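Module 6: Automation in Practice
Handout 2 - Notes for the visit to the Plorkik workshop, Dirnport
Prepared by Elvia Medrano

Read these notes before the open day on 6 April 2019. The group meets at the Costigan entrance. Bring a pen and something to lean on, as there are few free tables.

What the demonstration covers

The session deals with teaching by hand. A person carries out a task with a hand-held gripper in each hand, and the movements are recorded. The recordings are used later to train a robot arm with the same kind of fingers. Each gripper carries a cube with printed square markers, and the position of the hand is worked out from these.
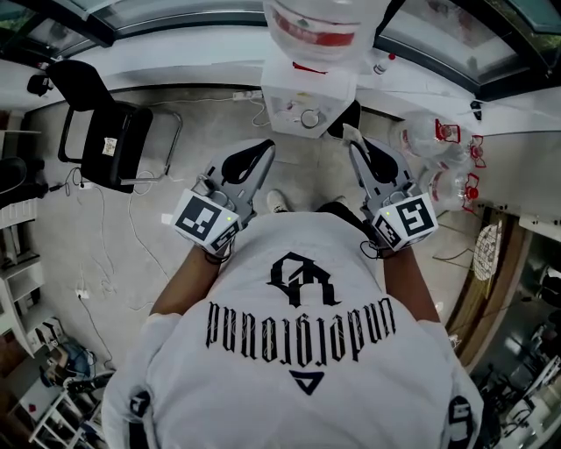

Soledad Olvera will run the first part and take questions after it. Each talk lasts 20 minutes. Getachew Tesfamariam then covers what happens to the recordings - how they are checked, cut and labelled. Last year's set from Plisville had 169 recordings in it, and he will go through why six were thrown out.

Things to note down

How the two hands share the work.
What the person does when a grip slips.
Where the markers get hidden from view, and for how long.

Mind the cables on the floor and do not pick up the grippers unless asked.

After the visit

Write one page on a task from your own workplace that could be taught this way. Hand it to Estrella Alvarado with your name and group on the top sheet.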